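I gave up sugar in my tea in November, and I'm still cross about how much fuss people make of these things. My friend Marina had an app, a chart and a 50-page plan, and she was back on two spoons within six days! I just bought smaller spoons. Dull, I know, but after 20 years of syrupy tea I went down bit by bit and hardly noticed. I don't think willpower comes into it much. We'd all do better with small, boring changes (and fewer apps), and I'd say the same about salt.

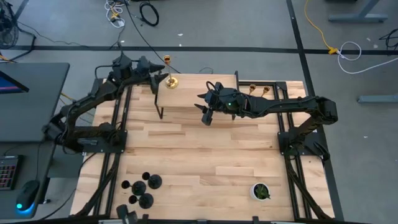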